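Prusley Library Service
2020-05-11

1/ The Prusley Library Service has today published its revised arrangements for the return of borrowed items. The main points are set out in this thread. The full notice is available on our website and can be posted on request.

2/ All loans have been extended until the end of June. Readers do not need to renew. No charge will be made for any item that falls due before then, and charges already on an account have been put on hold.

3/ The outdoor returns box at Colemow Road remains closed. Please do not leave books on the step or in the porch. Several were left there during the recent rain and have had to be withdrawn from stock.

4/ The mobile library is not running its usual route. Readers at the Dinsa and Gullix stops who receive large print or audio titles will be telephoned by Hilkka Leinonen of our reader services team to arrange delivery to the door.

5/ Deliveries are limited to 5 items per household. Parcels will be left on the doorstep and the driver will ring the bell and step back. A signature is not required.

6/ Reservations made before the buildings closed have been kept in order. There are 117 on the list at present, and readers will keep their place. New reservations may be made online but cannot yet be supplied.

7/ The local studies collection is closed to visitors. Fraser Lennox is answering written enquiries on parish registers, maps and the newspaper index. Please allow 5 working days for a reply, and longer where a search of the uncatalogued boxes is needed.

8/ We are grateful to Orvokki and Oskari Valtonen for the gift of 95 photographs of the Colemow mill and its workers. Listing has begun. Anyone able to put names to faces is invited to write to the local studies desk. 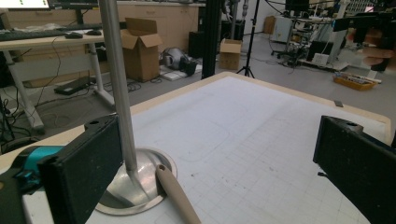
9/ Copies of single photographs from the collection may be requested for private study. Requests for publication should be made in writing, stating the title of the work and the expected print run.

10/ Reading groups may continue to borrow sets already in their care. Groups wishing to exchange a set should contact Onni Kemppainen, who is keeping a list and will match groups that live near one another.

11/ The children's story hour is being read by telephone on request. Parents and carers should leave a name and number on the main line before noon.

12/ These arrangements will be reviewed in June. Any change will be announced on this account and in the window of the Colemow Road building.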